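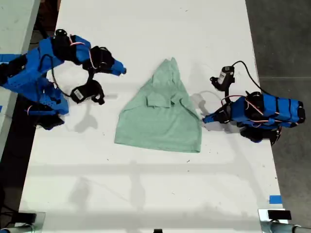 What do we fold first on a T-shirt, the sleeves or the hem?

The sleeves. Sides come in first, sleeves go back over the body, and only then does the hem come up. Hem first and the sleeves end up trapped inside, and you get a lump you can't press out by hand.

Garment Care 1 - Handout 4: Flat folding, knits
Lerkow Laundry and Linen Course, evening group
Bring this to the practical. Bring handout 3 too (sorting), we go back to it.

What you need at your table
One T-shirt, plain, no print, cotton or mostly cotton. A clear tabletop, light colored if you get a choice, because lint and thread ends show up on it. Folding board - optional, we only have the Lewis boards and there are fewer of them than there are of you. Share. A soft brush.

No iron this time. Several people asked. The iron is handout 6.

Words we use
Body - the big middle panel, front and back together.
Hem - bottom edge. Everything gets measured off this.
Shoulder line - neck to sleeve seam.
Flap - any doubled piece lying on top of the body. Usually a sleeve.
Thirds / halves - thirds go side to side, halves go hem to neck. Don't mix them up in the written part, I lost count of how many did last term.
Face - the side the customer sees when the drawer opens.

The fold, standard (Jandden shelf size)
1. Shirt face down. Neck away from you, hem toward you.
2. Smooth from the middle out. Flat hands, not fingertips. Fingertips drag the knit and you get little ridges.
3. Pull the hem straight. Take both corners and tug gently.
4. Right side in to the middle of the neck opening. Sleeve comes with it.
5. Turn the sleeve back on itself so it lies flat on the body and doesn't stick out past the new edge.
6. Left side the same.
7. Check the long edges. They should run parallel. If the shape gets wider toward the hem you took more in at the shoulder than at the bottom - open that side and do it over.
8. Hem up to just short of the neck.
9. Halve again. Turn over. Face up.

Step 7 is where the marks are. A shirt that is narrow at the top and wide at the bottom will never stack, it leans, and by the fifth or sixth shirt the whole pile goes over. Fix it at 7. Don't try to fix it at 9 by squashing.

Board version: same thing but the board sits below the neckline and you fold around it, then slide it out before step 9. Slide, don't yank.

Bunching at the neck
Most common fault in the group. Neck ribbing is thicker than the body so when both sides come in it piles up. Two ways round it: stop the side folds a finger's width short of the middle, or spread the shoulder line again after step 6 with the flat of the hand. Second way is quicker once you have it. First way is safer for thin knits.

Heavy ribbing (sweatshirts) - always the first way.

Edges
A cut edge and a sewn edge behave differently. Sewn hem has weight, it stays where you put it. Cut or worn edge curls and creeps. If the hem looks a bit ragged when you lay it out, straighten, wait a second, straighten again, and use the side seams to line up instead.
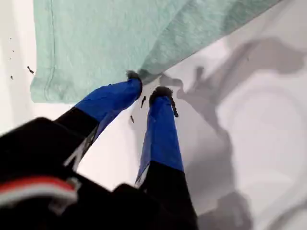 Lint and loose threads get dealt with before the fold, and again after it. Pale knits are the worst for this, everything dark shows. Look at the table as well as the shirt: with mint-green cloth on a white top, even a couple of small dark flecks beside the lower edge stand out, and anything lying that close can get swept up into the hem when you lift it. So brush the table away from the shirt, never toward it. Then brush the shirt itself, neck to hem, one direction only. Thread ends that are still attached - leave them, do not pull, note it on the ticket and it goes to mending. Pulling a thread on a knit opens a ladder and then it is our shirt.

Ticket codes for this (same as handout 3): L lint, T thread, E edge worn, S stain. More than one is fine, write them all. If you are not sure if it's a stain or a shadow from a crease, smooth it and look again befor you write S.

Numbers
The Curkola house count we use for exercise B: 2000 pieces through the folding tables in March, 74 sent back for refolding. Of those 74, 27 were step 7 faults (sides not parallel). Work out what share of the returns that is. Then work out the returns as a share of the full 2000. Show the working. Round to one decimal place.

The remaining returns were a mix, mostly neck bunching and lint. We don't have them split.

Exercise A (at the table)
Fold the same shirt five times. Open it completely between goes. After each one put your ruler along both long edges and write down the width at the neck end and the width at the hem end. You want those two within half an inch. Swap with your neighbor for the last one so you get a knit you haven't handled yet.

Exercise B (at home)
The numbers above, plus three or four lines on which step you'd look at first if you ran those tables and why.

Exercise C - only if you finished A early
Long sleeve. Steps 1 to 4 the same, then the sleeve goes straight down along the body in stead of back across. Long sleeves that cross in the middle make a ridge.

Not covered this time
Collars, buttons, anything woven. Pillowcases have moved to handout 7, ignore the old list on the door.

Hand in A and B together, one sheet, name on top. Shirts go back in the blue bin folded to step 9, tickets on the outside.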